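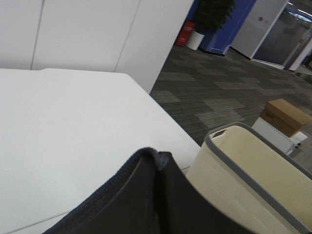
The Patent for Patience

by Slavica Dimitriou
Posted in May

Hikora had filed 282 patent applications before it made anything, and Villanueva had written most of them. He worked in a part of the office where the furniture had been bought to help people think, so his afternoons went by in front of a bare white tabletop and a white partition with two thin seams in it. He knew the seams well. On the day the founder came by with her big idea, he had been looking at the one on the left since lunch.

"Waiting," said the founder. "I want to own waiting."

Villanueva wrote down the word and underlined it, which was billable.

"People send money," she said. "Then they wait for it. Everybody in payments is trying to make the wait shorter, and they're all suing each other over it. So we go the other way. We put the wait on a ledger. You wait, you get a token for it, the token goes up. It's called Nuruvum."

"What does the token go up against?"

"Other people's waiting."

He thought about this. He had a mortgage and a daughter who wanted to study the oboe. By five o'clock he had a first claim, which described a system and method for recording, on a distributed ledger, an interval during which nothing occurs. 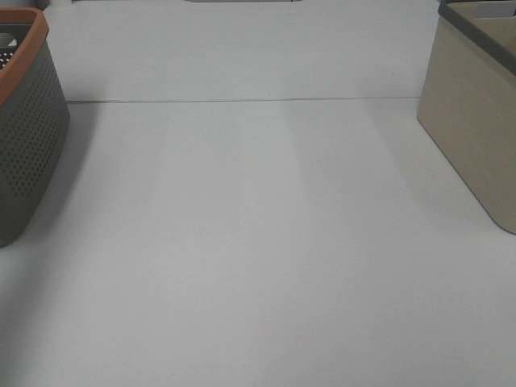 The open-plan table.

The examiner rejected it in a letter of 91 pages. Nothing, she wrote, was already well known in the art. She cited a post office manual, a dentist's appointment book and a play.

Villanueva amended. He changed "nothing" to "substantially nothing." He added a processor. He added a second processor in communication with the first, though he gave them very little to say to each other. The founder read the new version standing up, eating almonds, and asked if they could get the word "quantum" in. He told her they could get it into a dependent claim, where it would do the least harm.

Meanwhile the token had gone on sale. The marketing people had promised that early holders would be rewarded, and early holders were now calling the front desk to ask when. This was awkward, as every minute they spent on hold was by the company's own white paper a taxable gain. One man in Ohio stayed on the line through a whole weekend and became, on paper, the fourth-richest person in the scheme. 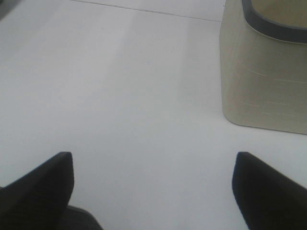 Clear desk policy in effect.

Then Prisemeo sued. Prisemeo was two brothers and a mailbox, and it turned out to own an old patent on "deferred satisfaction over a network," bought at auction in a lot with a folding ladder. The brothers wanted royalties on 3,042 separate waits. Their lawyer was cheerful on the phone. He said his clients were in no hurry.

"Neither are we," said Villanueva, and felt for the first time that he understood the product.

They agreed to mediate. The mediator was booked until spring. Both sides logged the delay on the ledger, and the price of the token doubled – then doubled again when the mediator broke her ankle.
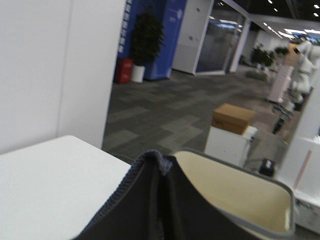

By then the founder had stopped coming in before noon. She had a new idea, something to do with change, the kind you get back from a cashier, and she wanted to own that too. Villanueva said he would look into it.

The patent came through the following year, on page 412 of a very long list. It had been cut down to a single claim, covering a man at a desk, a clock, and a means for looking from one to the other. The founder sent a cake. It was late, so he entered it.

Print this story
E-mail this story

Recent Fiction
The Auditor's Umbrella
Two Keys, One Lock
Cash Only After Ten
A Short History of the Lost Password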